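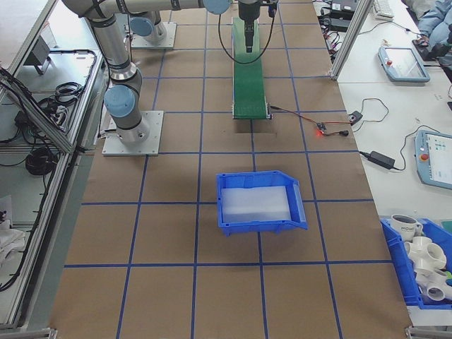
1 min read

Covering a bench in kraft paper

benchrat90
What do you lot use to hold brown paper down on a big table? Mine wrinkles within a week.

Useck_Tom
Masking tape round the edges. Change the paper in June and again at Christmas.

plainply
I'd skip paper. A vinyl mat lasts years.

benchrat90
Mat that size costs too much. Paper is 12 quid a roll.

gridline
Blue tape both ways, in squares. Keeps it flatter and you can line things up.

plainply
Still wrinkles between the strips.

gridline
A bit, yes. Doesn't bother me.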